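Cheese and the long way home

I have been making cheese at home for over 30 months now, and I'm still as excited about it as I was on the first night, when I stood in the kitchen at 11 pm lifting a dripping cloth out of a pot and yelling to an empty house that it had worked. (It was ricotta. Ricotta nearly always works. I didn't know that then!)

A few of you have asked how I got from there to the wheels I'm making now, so I thought I'd write it down while I've got one in the press and can't go anywhere.

It started with a trip to Privcombe. There's a little dairy shop on the main street called Rind, and they had a washed-rind cheese out for tasting that was sticky and orange and smelled like a football boot. I had one cube. Then I had four more, bought a wedge, and ate most of it in the car with the windows down. I kept thinking about it all the way back over the hills, the sweetness of it under all that stink, and by the time I was home I'd decided I was going to make one myself.

Reader, I could not make one. My first three went pink, then grey, then into the bin. So I went back to the start and learned feta, which is a lovely forgiving cheese, and then halloumi, and then a plain farmhouse cheese that you press overnight and leave for a couple of months.

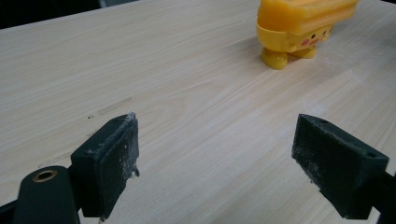 What milk should you use when you're starting out? Get the freshest unhomogenised full-cream milk you can find, pasteurised but not ultra-heat-treated, and add a little calcium chloride if your curd comes out weak.

I get mine from a farm out at Pirndale. It's a fair drive, and I only do it once a fortnight, but the milk is golden in spring when the grass is going mad and much paler by the end of summer, and you can taste the difference in the finished cheese. I never would have believed that! My September wheels are buttery and soft and the February ones are sharper, with a sort of hay flavour. Same recipe, same pot, same me.

The pot matters too, by the way. I began with a pasta pot that had a thin base and scorched the milk every second time. A heavy stainless one fixed that in an afternoon. I also gave up on the thermometer with the dial and bought a digital one, and it made me see that I'd been running everything far too hot. My feta used to squeak. Now it crumbles the way it should.

If I could send one tip back to myself it would be to write everything down. I've got an exercise book with milk splashed all over it, and each batch gets a page: the milk, the temperatures, how long it took to set, what the weather was doing. I'm on batch 52 and I look things up in that book constantly. The page for batch nine just says "forgot salt" in very large letters. 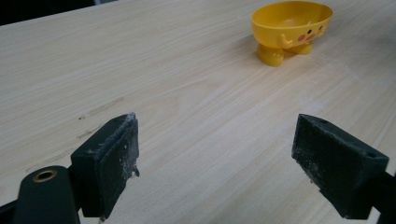

Reading time: 5 minutes

Right, the ageing. Everybody I talk to is frightened of this bit, and I was too. You need somewhere cool and damp and steady, and an ordinary house has none of those places. I tried the laundry (too warm), the cupboard under the stairs (too dry, and the whole hallway smelled) and an esky with frozen bottles in it, which did work, but I had to swap the bottles morning and night and it was like having a baby in the house.

In the end I bought a second-hand bar fridge and put a temperature controller on it, and it's been brilliant. It sits at 12 degrees. The cheeses live inside in lidded boxes with a bit of damp cloth in the corner to keep the humidity up, and I turn them every day for the first couple of weeks and then whenever I remember. Wipe any condensation off the inside of the lid while you're in there. Mould you didn't invite gets rubbed off with a cloth dipped in brine, and you just keep going.

My best wheel so far weighed 710 grams when it came out, and I was so proud of it I carried it around the house. It had a proper natural rind, brown and a bit dusty, like something off a cave shelf, and the inside was pale yellow with little holes all through it. I don't think there were meant to be holes. It was gone in a weekend.

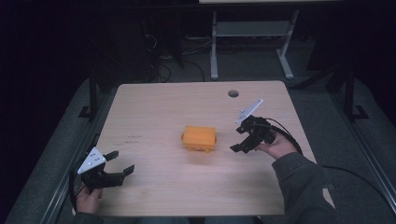

Orange block on the tabletop.

And the washed rind? I'm having another go! I've been reading about a style they make at Arkholm, where the young cheese is wiped with weak brine every second day and kept wetter than I'd ever have dared. I think I was letting mine dry out between washes, and the good bacteria never got a proper hold. This time I've made two small ones so I can cut the first early and have a look.

They're nine days old and slightly tacky to touch, with a faint smell of yeast when I lift the lid. No pink, no grey. I've moved them to their own box on the bottom shelf, well away from the farmhouse wheels, and I'm washing my hands between the two like a surgeon.

The timer's just gone, so I have to go and flip the one in the press. I'll put up the feta recipe next, with the brine amounts, for everyone who asked.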